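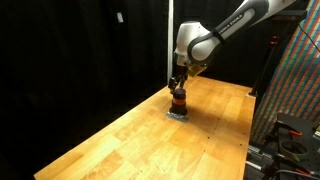

Bench diary, May: the long table

Started at 7.40. Tea first, then the table, which I had promised myself I would deal with before the end of the month and had put off since the Skindley move.

The top is butcher block, long strips of blond hardwood under a warm yellow-orange varnish. The supplier's note says beech. I have my doubts about two of the strips, which go much darker than the rest, but I am not going to argue with Wumbei over a bench top that has been in use for three years. The seams between strips run the full length and I went over all of them with a fingernail. One catches slightly at the far end. The others are flush.

Vacuumed first, soft brush, then a damp cloth with a very small amount of washing-up liquid, then a dry cloth. Worked along the grain throughout. The varnish shows every circular wipe mark when the light comes in low, and it comes in low until mid-morning. By the third pass the near half was acceptable. The far half always looks duller and I can't decide whether that is wear or only the light falling off. Must check with the lamp some evening.

The small dark dots by the right edge are still there. I had them down as dirt, so I tried the cloth, then a cocktail stick. Two of them have some depth to them and took the point of the stick. The rest may only be marks. My guess is old screw holes from a clamp or a vice, before my time. I could fill them with wax, honey shade, but the grain goes from pale to quite deep amber within a hand's width there and one shade won't match all of it. Left alone for now.

Then the pad. The grey square is back on the wood and the black cylinder with the orange band is standing on it, near enough in the middle. I did the centring by eye. There is a margin of grey showing on every side of the base, and I am content with that. The base flares a little, so the footprint is wider than the body would suggest, and this caught me out last time when I measured the body and then wondered why the margins came up short. Note for next time: measure at the foot.

The Ivamska sheet calls the pad "plate, square, general purpose" and gives no material. It has a faint sheen and I have written it down in the inventory as "plate, grey, material to be confirmed". I don't like that line, but I like guessing less. The stock number on the old card ends in 842 and the one on the new card does not. Have written to them.

The orange band is useful. The top of the cylinder is glossy and the rest of it is black, and on a dull afternoon the whole thing goes to a silhouette against the wood. With the band I can find it from the door. I looked for a second one in the Carkico catalogue in the same colours and they list it only in black with a white band, at a price I thought was a misprint. Left it in the basket without ordering.

Lunch at 12.15, cheese and pickle. Read the varnish tin while eating. It recommends 52 hours between a fresh coat and putting anything heavy on it, an odd figure which I suspect of being a conversion from something else. It also says to avoid rubber feet on new varnish, as they can leave a mark. Worth knowing if I do recoat. I would want the table clear for the best part of three days, and I can't see where everything would go. The side bench is full of drawer inserts and the floor is not an option.

Afternoon: levels. Long spirit level along the length, short one across. Along the length the bubble sits between the lines. Across, it leans towards the window by a hair. One turn on the adjuster of the window-side back leg put it right, and then I had to go back and do the length again, as always. Final state: both bubbles between the lines, all four feet taking weight, no rock when I lean on a corner. Pencilled the adjuster position on the inside of the leg so that I don't have to find it again.

Things still to do:

Lamp check on the far end, after dark.
Look at the one seam that catches. Fine paper, very lightly, or leave it.
Wax sticks, two shades, and try them on an offcut before going near the dots.
Answer from Ivamska about the card numbers.
New cloths. The blue ones shed.

Finished at 4.30. The near part of the top reflects quite brightly now when the sun is on it, enough to make me squint from the stool. Shadows are soft but easy to see on that colour of wood, so a half-drawn blind might be worth trying tomorrow between breakfast and ten. Forgot to put the vacuum away. Went back and did it.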